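Section 3: Planning Your Route Survey Kit

Before you order anything, read this section all the way through. Planning a Stisa street survey setup is a lot of fun once the pieces start to fit together, and an hour with a notepad now (and a tape measure!) will save you from buying the wrong mount.

1. Write down the routes you want to cover. Start with total street length, then add the drive to and from your garage. Our own first plan came to 172 kilometers a week, and we had forgotten the garage completely.

2. Sort the streets by type. Highways are easy on the budget. Older streets with curbside parking, patched asphalt and houses close to the sidewalk need more passes, more storage and more labeling hours.

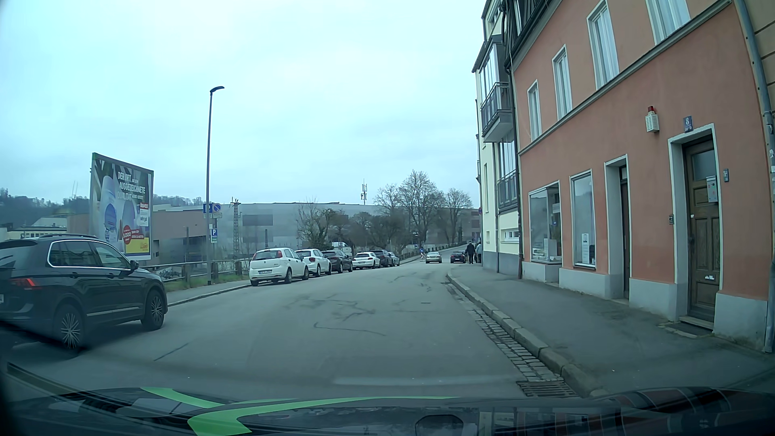
Cheuk-hei Wu would put storage ahead of sensors on any first order: buy the second drive before the second camera, Wu says, and leave the lidar until you know which streets you'll repeat.

3. Work out your storage. At the default setting, allow 100 gigabytes for each hour of driving. Double it if you keep both the raw and the compressed files, and we love having both.

Note: The Budon recorder takes two drives side by side. Order matching sizes. Mixed sizes will run, but the recorder treats both as the smaller one.

4. Choose a mount. The Kimberg roof bar suits most cars. Measure your roof width at the front door pillars and compare it with the chart in Section 2.

CAUTION: Never drill into the roof to fit the bar. Check your car's roof load limit before adding a lidar unit.

5. Budget for power. A full kit draws around 70 watts with everything switched on. Small cars may need the Cardoso buffer battery, so put it on the list now if you plan long sessions with lots of stops.

6. Add up the extras. The cable set, clamps, lens cloths and spare fuses come to 877 dollars on our worksheet, and this is the line people leave out!

7. Set aside time for calibration. Plan one full morning after installation and a shorter check each March, when winter grit has been at the lenses.

Note: Rules on filming in public streets differ from place to place. Ask your local office before the first drive, and include face and plate blurring in your software budget.

When your worksheet is filled in, go on to Section 4, Unpacking and Checking the Parts.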